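Print this page | E-mail this page

Skidedon Tapes - progress report to the Idanness Fund, May

Dear Isla,

Thank you again for your patience over the winter, and for the kind note you sent after the listening evening. I'm happy to say we are a good deal further along than when I last wrote, and I'll try not to go on too long (you know me!).

Of the 317 reels and cassettes in the Skidedon collection, we have now transferred 100 to digital files. Most are home recordings of dance bands and chapel choirs, with a fair number of late-night drone and organ pieces that Baxter put out in tiny runs on cassette. The sound is better than we dared hope - one long harmonium piece, which fills both sides of a tape, came up beautifully with hardly any hiss.

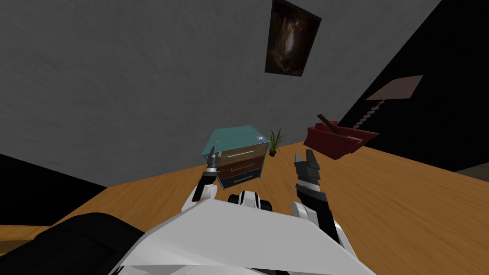 The notes are slower going. Many of the sleeves carry only a first name or the title of a hymn, and I have been writing to the players' families in Tirnport to fill in the gaps. So far 52 tapes have full credits. We also have 3 reels with sticky tape that will need gentle baking before anyone dares to play them, and I've set aside part of the repair money for that.

Spending is within the budget we agreed, although postage has crept up a little. Our next job is choosing tracks for the first album, and I'd love for you to hear the rough list before we settle on the running order. Some of the pieces are very long, so it may have to be a double!

With warm thanks,
Ataahua Tamihana

We use cookies to remember your settings. Accept | Read more

Related items
Skidedon Tapes: winter report
Notes from the Tirnport listening evening
How to lend us a tape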